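**paper cups vs mugs at the office**

**Wonetti242:** boss wants to drop paper cups and buy 30 mugs. good idea? we go thru a sleeve every 6 days

**hillside_k:** do it. cheaper by November easy

**Testska:** disagree – who washes them? we tried mugs, sink was gross in a week. went back to paper

**hillside_k:** so get a dishwasher?? or everyone brings thier own

**Testska:** not every office has a hookup. and half of ours never went home

**Wonetti242:** no dishwasher here. just a tiny sink

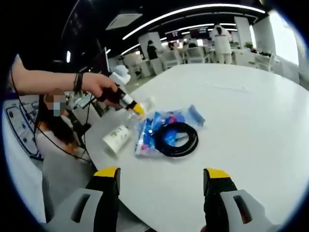 **Uroreo:** own mugs then, names on the bottom. keep one sleeve for guests. worked fine at my last place, 17 people

**Testska:** ok guests only I could live with. still not washing anybodys mug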